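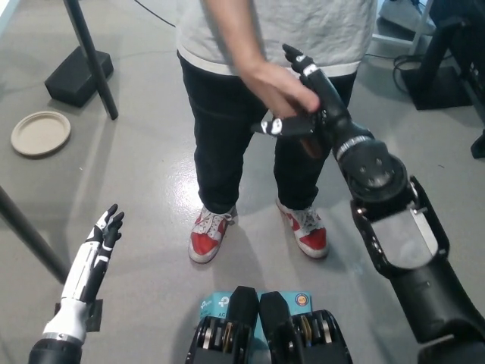

Zelladeo Workshop Notes, Issue 12

How to Budget for a Two-Armed Robot (Before You Fall in Love With One)

Friday, November 7, 2025

I get the same email every couple of weeks. Somebody at a small lab or a school or a two-room startup has seen a robot with a pair of arms and a pair of hands, they have a quote open in another tab, and they want to know if the number at the bottom is the number. It never is! So I've written down the way I plan one of these purchases now, after doing it once badly for our space on Jiremska and once pretty well.

I'm going to assume you already know you want arms and hands. If you only need to pick up one kind of part and put it in one kind of bin, please close this page and go price a single arm with a simple gripper. You'll save so much money.

What you'll need before you start: a spreadsheet, a tape measure, every quote you've collected so far, and one person from your group who is willing to argue with you.

Step 1. Write down one ordinary day

Before any prices, write half a page about what the robot does on a regular day. Who turns it on? What does it touch? Does a person stand in front of it and put a hand in its hand, or does everybody stay behind a line? I mean it about the half page. Ours originally said "research and demos," which told us nothing, and we ended up paying for a longer reach than we ever used.

My second version had things like "hands cups to a person standing up" and "sits unused most mornings." That second one was a little embarrassing to write down, but it's why we skipped the extended service plan and I've never missed it.

Step 2. Split the quote into four piles

Take whatever the seller sent and sort every line into one of these:

Body: arms, base or stand, the joints and their controllers.
Hands: whatever goes on the wrists, with their brackets and cables.
Brains: computer, cameras, networking, any software license.
Getting it there: crate, freight, duties, setup visit, training.

If a line won't fit in a pile, ask the seller what it is. Our first Troven quote had an "integration package" on it, and when I finally asked, half of it was a setup visit and the other half was cables. I could have bought the cables myself (and on the second order I did).

Step 3. Price the hands as if they were a separate robot

People underbudget this one more than anything else on the list. Hands with real fingers have a lot of tiny moving things in them, and they're the part that gets leaned on, bumped into tables and grabbed by every visitor who walks through the door. Everybody wants to shake hands with it. You will want to shake hands with it. Put that in the budget!

So ask these questions in writing, and keep the answers:

Can I buy one finger, or do I have to send back the whole hand?
Is a left hand the same price as a right hand?
How long does a repair take, door to door?
Does a hand from another supplier fit the wrist, and who makes the bracket?

We buy ours through Gkikas, and they quoted us 4000 dollars for a replacement hand and 600 for a finger kit. I nearly didn't order the finger kit because it felt like planning to fail. I've opened that kit twice. Buy the finger kit.

About matching: a black hand on one side and a white one on the other will bother you for maybe a day. If a supplier has one color in stock and the other on back order, take the one in stock. What you do want to match is the firmware and the connector, so ask for both by version and don't accept "it's the same hand" as an answer.

Step 4. Measure the floor, then measure it again with a person in it

Get your tape measure. Mark the base on the floor with painter's tape, then mark how far the arms go out, then have somebody stand in front as if they were about to take something from it. Now walk around all of that. You'll find out quickly where the cables have to go and which cabinet door won't open anymore.

Things that take up floor and never show up on the quote:

Stands and poles with heavy bases, for cameras or lights or whatever you're mounting.
Coils of cable. There will be coils of cable.
The crate, if the warranty says you have to keep it (mine did, and it's enormous).
A chair for the person watching.

A bare concrete floor is lovely for this. If you have carpet, price a hard mat. If you have an old raised floor like the one in our back room, find out what weight it takes before you sign anything at all.

Step 5. The little stuff line

I keep one line called "little stuff" and I used to leave it at zero, because what could it possibly come to? On our first build it came to 266 dollars in the first week. Network gear, zip ties, two power strips, a longer cable, an even longer cable when the longer cable was too short, and hex keys in the one size we didn't own.

Do the network early, by the way. Give the robot its own router if you can. It's a cheap box, and sharing the office Wi-Fi with a moving arm made me more nervous than I like to be at work. Ask the seller if they want wired or wireless between the computer and the body, and buy for that answer.

Step 6. Decide what you'll pay in people

Somebody has to learn the thing. I count 12 working days for one person to get comfortable, spread over the first couple of months, and I put those days in the spreadsheet at that person's real cost. My boss at the time hated that row. It's the row that turned out closest to the truth, so it stays.

Then there's the routine. Somebody checks the screws, looks over any exposed belts and pulleys, wipes things down and writes in the log. Pick the person now and get them to agree to it. If your robot has open housings where you can see gears, ask the maker about covers and what they recommend about loose sleeves and long hair, and ask about the emergency stop while you've got them on the phone. And if people are going to be touching the arms while the power is on, get a proper safety review done by someone qualified, and give that its own row too.

Step 7. Ask for the boring paperwork

Email the seller and ask for: the warranty in full, the parts price list, the shipping terms, what voids the warranty, and how long they'll keep selling spares for this model. Troven sent me all of it in one afternoon. Another seller took until August to send a single page, and I crossed them off without ever getting to the price.

Read the part about hands in the warranty twice. Some sellers cover the arms and treat the hands as wear items, like tires on a car. I don't think that's unreasonable, but you want to know it before the first finger goes.

Step 8. Put the order in two halves

If you can get it past purchasing, order the body and one hand first. Get the arm moving, get the network behaving, let everyone have their handshake, and then order the second hand. You'll know by then if you picked the right model. Yes, you pay shipping twice. I'd still do it, and I did do it on the second build!

The exception is a grant with a spending deadline. Then order the lot, including spares, and get the invoice date in writing.

My column headings, since people always ask

Item / Pile / Seller / Price / Shipping / Lead time / Who asked for it / What happens if we don't buy it

The last column is my favorite. Fill it in with your argumentative person sitting next to you, and delete every row where neither of you can come up with anything to put there. We lost a very handsome rolling cart that way, and I'm still a bit sad about it.

Next issue I'll go through used equipment: what I check on an older arm before I make an offer, and which missing parts I'm willing to live with. If you've bought a used hand (from anybody), write in and tell me how the fingers held up.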